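January, 7:45 a.m.

Arrived at Grandholm before the heating had come on. The overnight sheet was signed and left in the correct tray, which has not always been the case this winter. The front hall was in good order. The lost property room was not, and I have set the greater part of today aside for it.

The annual clearance is governed by the same procedure as in prior years. Items held for more than 80 days and not claimed are to be sorted, cleaned where practical, and released to the Sarosside depot. Items of evident personal value are retained for a further term. The register stood at 2,213 entries when I opened it this morning, counting from the first page of the present volume, and a fair number of those lines have never been closed. I do not intend to close them all before spring.

10:20 a.m.

Coats and scarves completed. Ayodele Olatunji joined me after the morning briefing and took charge of the umbrellas, which were tied in bundles and labeled by floor. We differed on the matter of single gloves. The procedure makes no mention of them. I have kept those in good leather and discarded the remainder, and have noted the decision in the margin of the register over my initials.

A telephone call from Vilela regarding the shelving. Delivery is put back again, and the revised quotation does not include fitting. I requested that both points be confirmed in writing. The old shelves will have to serve for the present, though the lowest one bows badly under the box files and should not be loaded further.

1:15 p.m.

Lunch was brief. Soup from the Ivier counter, rather salty.

The afternoon was assigned to small household articles and children's things, always the slowest category. Clothing can be judged by its condition and paper by its date. A cup or a brush comes in with no name on it and no one telephones to ask for it, yet it must be written up in the same manner as a watch. I have proposed before that articles of this kind be entered by the batch. The proposal was acknowledged in the fall and has not been heard of since. I shall submit it again with the quarterly return.

Hairbrushes present a particular difficulty. The depot will not accept them used, and our own rule permits disposal only after the full term has passed. They are accordingly stored at some trouble for an outcome that is known in advance. Plastic cups may go forward once washed. Toys may go forward if they are whole and will stand a wipe with soap and water.

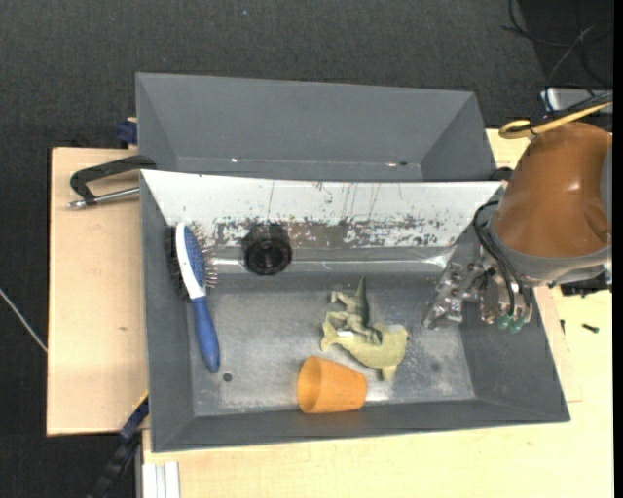
The toy dinosaur I have decided to retain for the further term. Ayodele considered this generous. My reasoning is that a child may be slow to report a loss and a parent slower, and the article occupies very little room. The orange cup is to be washed and sent on with the kitchen goods. The blue-and-white brush remains on the register until its date.

4:50 p.m.

Closed the room at the usual hour. Three cartons are sealed for Sarosside and stand inside the door, with the list taped to the uppermost. The key was returned to the office and signed for. Tomorrow: books and spectacles, the letter to Vilela, and a new ink pad for the date stamp.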